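Search this notebook Go
Filed under: Bench log / Faults and near misses

August, started 2:30 p.m.
Present: me (Jana Hinrichs), Kai Gerlach. Ditte Østergaard on the phone for the second half.

Fault: driver slips in the right gripper under torque. First noticed on the finger swap this morning. The bit goes into the screw head fine, the driver starts, and then the body of the driver turns in the fingers and the screw stays where it is. Kai had his hand near the left wrist when it let go the first time. No contact, no injury. I hit the stop anyway and we wrote it up as a near miss.

Setup is the usual one. Left arm presents its own gripper, white block up, orange pad behind it. Right arm holds the blue driver and comes down on the black screws.
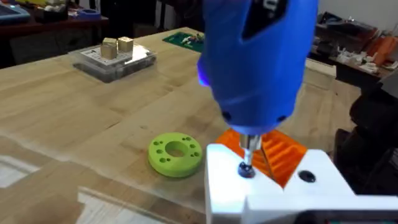
We ran it 7 times with no changes to the program. It slipped on 2 of them, both on final tightening. Running the screw in is not the trouble. Grip force in the log looks normal right up to the slip, then the finger position jumps and the arm keeps pushing down as if nothing happened. That second part bothers me more than the slip. The Olletness controller should drop to hold when finger position changes during a drive step, and it didn't. Kai found the check switched off in the config. Rosemarie says it was turned off for the Ruppert demo and should have gone back on. It is on again now, and I have asked Volker to make it the default so the config can't skip it.

Next we stopped driving screws and just looked at the hold. Right arm grips high, left arm pushes on the low end with its pad, motor off. Wanted to see how much side load it takes before the driver moves.
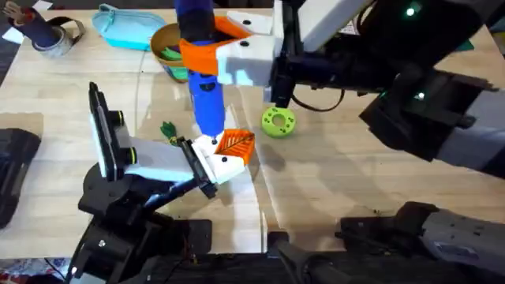
Side load check, both arms on the driver.

It took less than I expected. The driver tips first and then rotates. Ditte thinks the pads are the problem: the vein pattern is good on flat parts but gives very little contact on a round body. She has a softer set from Erkus she will send over. Kai wants to print a collar with two flats so the fingers have something to sit on. I'd try the collar first, we can have it tonight.

Until then:
- no powered driving with anyone inside the tape line
- torque limit set to 30 percent
- slip check stays ON, look at the config before you start

Still open: why the right arm kept its downward force after the slip on run two but not on the other one. Pulled both logs into the Pultatmont folder, not read yet.

J.H.

Last updated: August, by jhinrichs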